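I've had a few messages since June asking how I start my passionfruit from seed, so I'm finally putting it in one place. I'm at Jimdale, on a sloping block with heavy clay up top and nicer loam down near the creek, and we grow the purple sort for the roadside stall. None of this is fancy. If you can keep a tomato seedling alive, you can do this too!

## What you'll need

- a couple of really ripe fruit, wrinkly is good
- a sieve and an old tea towel
- seed-raising mix
- 12 small pots or tubes
- a warm spot out of the wind

## Getting the seed out

Cut the fruit in half and scoop the pulp into the sieve. Rub it around under the tap with the back of a spoon until the slippery coating comes away. It takes longer than you'd think, and your fingers will smell fantastic.

Spread the seed on the tea towel and leave it overnight. I sow mine fresh the next day. Old seed from a packet can sulk for months, and I gave up on it after a very poor season at our first place in Rumine. 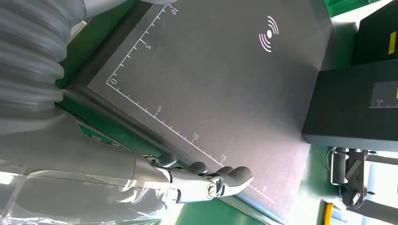 My neighbour over the back swears by leaving the whole lot, pulp and all, in a jar of water for three days until it starts to ferment, then rinsing. Less rubbing, apparently, and hers come up just as well. I've tried it once and it does work, but the smell in the laundry was something else – your call.

## Sowing

Fill the pots, water them first and let them drain. Push two seeds into each one, a fingernail deep, and cover lightly. Keep the mix damp but never soggy.

In a warm spring mine show on day 17 or so, though I had one batch up on day 13 and was very pleased with myself. If both seeds come up, snip off the weaker one with scissors (don't pull it, you'll disturb the roots of the one you want).

## Potting on

Once there are four true leaves, move each seedling into a bigger pot with ordinary potting mix. I add a small handful of old chook manure, well rotted. Fresh stuff will burn them, and I have the dead seedlings to prove it.
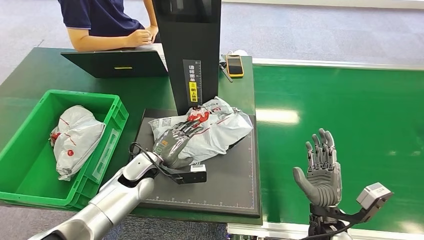

*4 min read*

Leave them in their bigger pots until they're knee high, and put a thin stake in early so the tendrils have something to grab. Bring them out into full sun bit by bit over a week. I forgot this step with the Tolentino bed, and the leaves went white and papery by the second afternoon.

## Planting out

Wait until frosts are well and truly done. Dig a hole twice as wide as the pot and mound the soil if yours is clay like mine. Passionfruit hate wet feet. Space the vines three metres apart along the fence, even though it looks silly at first.

Water deeply twice a week until they take off, then mulch with straw, keeping it clear of the stem. Go easy on the nitrogen or you'll get a gorgeous green wall and no fruit.
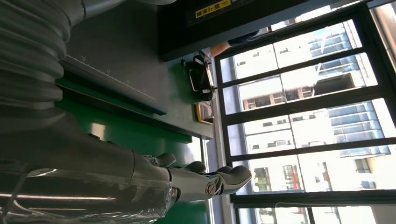
*Plastic-covered forearm, with the hand pointing right.*

My best row is the one along the Menow fence, which gets morning sun and is sheltered from the westerly. I picked 88 fruit off the end vine last season and then the possums found it. Netting goes on earlier this year.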